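작업 노트, 2월
울 니트 세탁 수축 시험, 2차

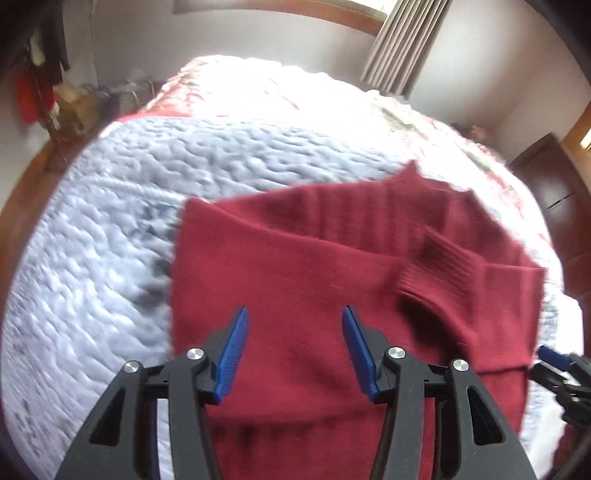 1차 때 세탁망을 쓴 것과 안 쓴 것이 한 표에 섞여 있어서 처음부터 다시 잡았다. 이번에는 전부 망 없이 간다. 실은 Stumik 2합사, 편직은 작년과 같은 게이지. 시편은 편직실에서 받은 그대로 하룻밤 펼쳐 두고 오전에 치수를 쟀다.

세탁 전 무게 528 g. 저울 영점이 자꾸 흔들려서 세 번 재고 가운데 값을 적었다. 저울 밑에 깔린 고무판이 한쪽으로 밀려 있었다. 다시 맞춰 놓았으니 옮기지 말 것.

세제는 Toom 중성, 물 온도 30도, 탈수는 가장 약하게. 기계에 찍힌 누적 운전 횟수는 1243. 필터 청소한 기록이 없어서 열어 봤더니 보풀이 꽤 나왔다. 1차 결과에 영향이 있었는지는 모르겠다. 청소하고 나서 시작했다.

건조는 평평하게 뉘어서 했다. 오후 4시쯤 만져 보니 몸판은 말랐는데 고무단과 겨드랑이 쪽이 아직 축축했다. 이 상태로 재면 길이가 길게 나온다. 작년에 그렇게 틀린 적이 있어서 그냥 두고 다음 날 아침에 쟀다.

길이 방향은 줄었고 폭은 거의 그대로다. 소매가 몸판보다 더 줄었다. 소매만 편직 장력이 달랐을 가능성이 있어서 Uldis Liepiņa에게 편직실 기록을 찾아 달라고 했다. 기록 번호는 1666. 종이철에 있을 거라고 한다.

Narayanan Rajan 의견: 스팀을 넣고 핀으로 고정하면 소매 길이는 돌아올 텐데, 그러면 수축 시험이 아니라 마무리 시험이 된다. 맞는 말이라 이번 시편에는 스팀을 안 대기로 했다. 스팀은 Balumar 실로 짠 시편이 오면 그쪽에서 따로 본다.

촉감은 세탁 후가 조금 더 부드럽다. 표면에 잔털이 일어났고 소매 안쪽이 제일 심하다. 색 빠짐은 첫 헹굼 물에서만 보였다. 흰 면포를 같이 넣었어야 했는데 잊었다. 다음번에는 꼭 넣을 것.

남은 일
줄자 교체. 지금 쓰는 것은 앞쪽 눈금이 닳아서 10 cm부터 대고 재는 중.
Skamlow에 실 라벨의 세탁 기호 문의. 상자와 실패에 적힌 것이 서로 다르다.
같은 시편으로 세탁 한 번 더, 조건 동일.
1차 표에서 세탁망 쓴 것은 따로 빼서 정리.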